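Call for Participants: Sidewalk Chores and Small Machines

Stellton is looking for people who clean, sweep, deliver, restock or open up a business on a city street. We want to find out which parts of that work a machine can do now, which parts it can't, and which parts people would rather keep. The study is called Ceranance. It starts in May.

Our tasks are set on simulated streets, where a chore can be repeated under the same light and with the same obstacles as often as we need.

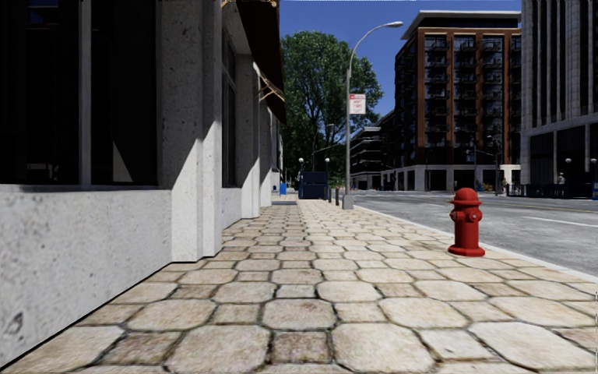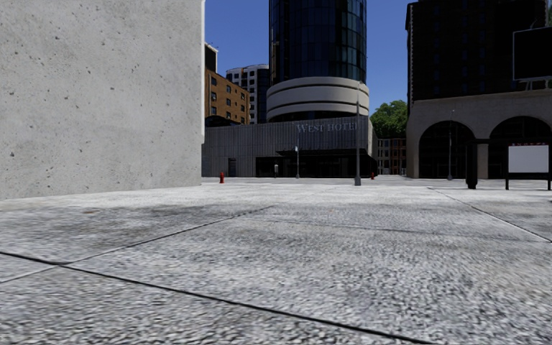 Both stretches are paved, with red fire hydrants to work around.

Can a machine sweep a storefront sidewalk without help yet?
On a flat, dry stretch with nothing in the way, a machine can do a fair job. It still needs a person for wet leaves, gum, corners, doorsteps and anything it has not met before, and most streets have plenty of those.

Who we are looking for

You should have done paid work in a shop, hotel, restaurant, apartment building or street cleaning crew within the past 5 years. Part-time work counts. Work you did for a family business counts too. You do not need to know anything about robots or computers, and we are as glad to hear from people who doubt the whole idea as from people who like it.

You must be 18 or older and comfortable speaking and reading English. If you get motion sick from moving pictures on a screen, tell us when you write. We can give you the tasks on paper.

What you will do

There are 5 sessions, each 2 hours long. In the first one we ask how you do your own chores at work: what order you do them in, what slows you down, what your manager notices and what gets skipped on a busy day. In the middle sessions you watch a simulated machine try to sweep along a wall, carry a box to a door or get a trash cart past a lamp post. You stop it when you would have done something else, and tell us what. We record your voice and the screen — your face is not recorded.

The last session is a group talk with 10 people. We put the chores in order, from the ones you would hand over tomorrow to the ones you would not trust to a machine at all. Expect some arguing. Coffee and sandwiches are provided.

Time and place

Sessions are held at our Sarmiento office, in the ground-floor meeting room, with morning and evening times. The evening group starts at 6 p.m. The building has a ramp and an elevator, and there is a bus stop outside.

Pay

You are paid at the end of each session, including any session you have to leave early. Bus fare is covered if you bring the ticket or show us your pass.

What happens to your answers

Your name is kept apart from the recordings. The Hirkus group, our partner on the study, gets the typed notes only. Your employer is not told that you took part.

How to apply

Write to the Ceranance desk at Stellton with your first name, the kind of work you do or did, and whether mornings or evenings suit you. A few lines are enough — no resume, please. We reply to everyone, including those we can't place this time.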